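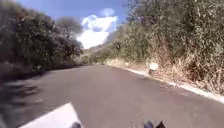 **Are farm gate berries any fairer to the pickers?**

Sandholm charges $3 more a punnet and the sign says "fair picked". Who checks that?

*Hugo Salcedo*

**Ott Kazlauskienė**

No one I know of. I picked there in September and got piece rates, same as everywhere. Ask to see the labour hire licence - if they go vague, keep your money.

**Tõnu Luik**

Depends on the farm. Wodolus prints its hourly rate on the box, but a printed rate isn't a payslip.

**Ivars Kalniņš**

just grow your own mate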